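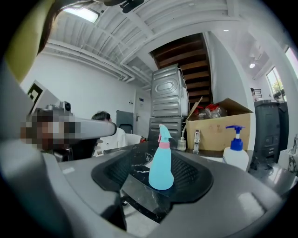

Karden spray bottle, 15 oz, light blue

I bought this in April for wiping down counters. It's plastic, with a pale blue trigger head and a pink collar, and it stands upright without tipping. The trigger is easy to pull and the mist is fine. After 49 refills mine has started to drip a little at the collar. A quarter turn fixes it. 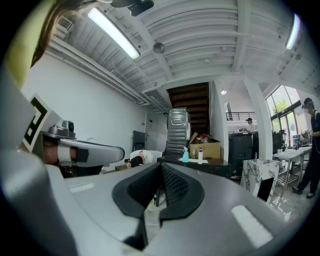 The room, with fluorescent lights on the ceiling

The old Lerkport sprayed wider but leaked sooner. I'd buy the Karden again.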